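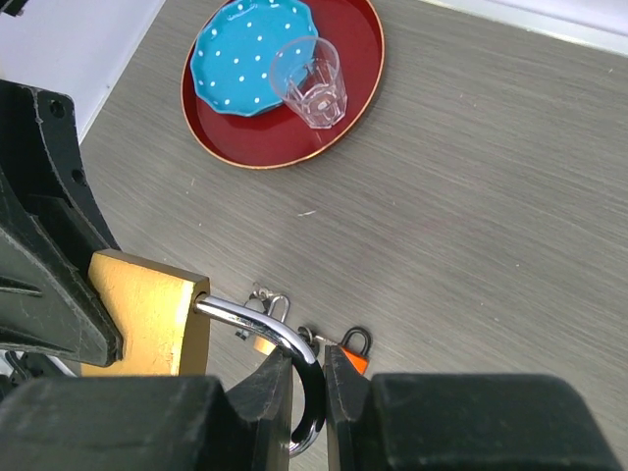
I have now watched all 40 episodes of Rathjen, which finished its original run when I was still being sent to bed before the second advert break, and I have opinions. You may want to put the kettle on.

For anyone too young or too sensible, Rathjen was a Sunday-teatime sort of drama set in Tistport, a harbour town with one pub, one policeman and a murder rate to rival a small war. The title character was a retired customs officer who kept being asked to look into things. He wore the same jumper throughout. I had remembered it as a masterpiece. So had everyone on the fan forum, all 785 of us, which should have been a warning.

Then in August the streaming service Draltix announced that the old cast was getting back together for a one-off special, and the forum lost its collective mind. There was a thread just about the jumper. Would it be the same one? Could it be? Somebody posted a chart of the different shades of green it had been over the years, and I am sorry to say I saved it to my desktop.

I decided to prepare properly by going back to the start, two episodes a night, with a notebook. My other half gave it three nights and then took up running.

The first series holds up. It is slow, and half the plot takes place in the fog because (I assume) fog was cheaper than extras, but the writing is sharp and everyone seems to be having a nice time. The second series is better still. The one with the lighthouse keeper's accounts is as good an hour of telly as I've seen, and if you only watch one, make it that.

The third is where they brought in the nephew. I had wiped the nephew from my memory completely. He arrives on a motorbike, he has a saxophone, and he calls the hero "Uncle R" in every single scene as though he's afraid we'll forget. He solves a case by recognising a brand of hair gel. By the final series he has his own flat and his own theme tune, and I was rooting for the murderers.

So to the special itself, which went up last week and is billed as episode 41. It was filmed in Drolow this time, Tistport having presumably got too expensive or run out of residents, and you can tell. The harbour wall is on the wrong side. The pub has a deli counter. Our hero walks in after twenty-odd years away and orders his usual, and the barman simply hands it over, despite looking as though he was born after the last episode went out.

The mystery, such as it is, takes up 20 minutes. The rest is people saying "Well, look who it is" in doorways. Each old face gets a pause for applause, which is an odd thing to sit through on your own sofa with a bowl of soup. There are clips from the old series as well, dropped in whenever anyone looks out of a window, and the trouble with the clips is that they make you want to watch the old series.

I cried twice, mind you. Once when the old boat came round the headland with the proper music, and once when the nephew got the saxophone out, for different reasons.

And the jumper? It's there. It's blue. The forum has been down since about an hour after the thing was released and I can't say I'm surprised.

Draltix are already hinting at a full new series, with the nephew in the lead. I'll grumble all the way through it and probably watch it the night it comes out. In the meantime I've started on the spin-off, the one with the vet, which ran for a single series and is even worse than I'd been told. There's a goat in it that does all its own stunts.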